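Home > Clothing care > Guides > Contact

Filed under: Laundry without nonsense

Reading time: 4 minutes

How to wash and dry nylon outdoor trousers (and what you can skip)

Most advice about washing nylon trousers comes from people who sell bottles. I've owned thin hiking trousers and running shorts for years, I've tried a good few of the bottles, and I remain unconvinced by nearly all of them. What follows is the routine I use at home in Triststead.

Start with the label. If it contradicts me, follow the label. Empty the pockets, close every zip, undo the drawstring knot and turn the trousers inside out. Velcro tabs should be fastened down, or they will chew whatever they're washed with.

Mud first. Let it dry, then brush it off with an old nail brush. Scrubbing wet mud only pushes it further in. I came back from the Mudton path in November with both legs caked to the knee, and after a night in the porch most of it fell off in flakes.

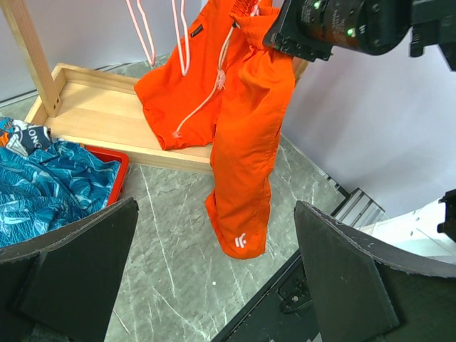

Drying is where I disagree with the tumble dryer crowd. Thin nylon holds so little water after a spin that the machine saves you an hour at most, and the heat does the waistband elastic no favours. A plain wooden rack will do. Bright orange nylon with that crinkled look, draped so that one leg hangs down towards the floor, needs nothing cleverer. Keep it out of strong sun, though - bright dyes fade, whatever the swing ticket promises.

Now the wash itself:

1. Set the machine to 30 degrees, or cold if the trousers only smell of the bus.

2. Use half your usual amount of ordinary liquid detergent. Powder can leave white streaks on dark nylon.

3. No fabric softener. It leaves a coating, and the coating holds on to smells.

4. Pick a gentle spin and run a second rinse if you see suds in the drum.

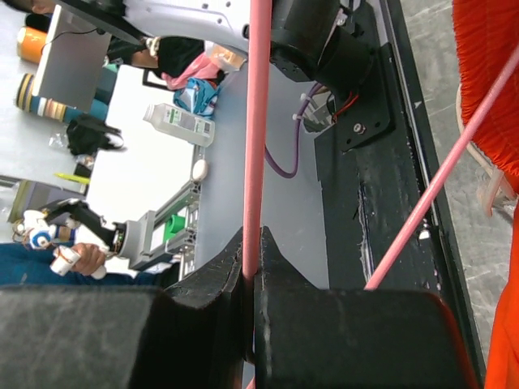 If there is a water-repellent finish, you'll be told to buy a special wash. Wenjie Jiang, who runs the repair counter at Fultangate, sold me one and admitted she uses plain soap flakes on her own. I tried both on the same pair, one after the other, and couldn't tell the difference. Perhaps you can. Try the cheap way before you spend anything.

Reproofing sprays are another matter. They do work, for a while. Test yours by flicking water on the thigh: if it beads, put the can away. If it soaks in, wash the trousers, spray them damp, wipe off the drips and leave them alone until morning. I would not do this after every wash - twice a year is plenty. 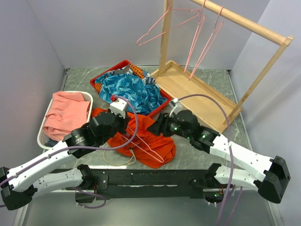 Creases bother some people. Give the legs a hard shake straight out of the drum and smooth the seams with your hands. If you must iron, use the coolest setting with a cotton cloth in between, and try it on the inside of the hem first. Nylon melts sooner than you'd think, and a shiny patch is there for good.

Store them folded somewhere dry, without the vacuum bag.

More in this section: Zips that stick - Washing wool socks - Getting candle wax out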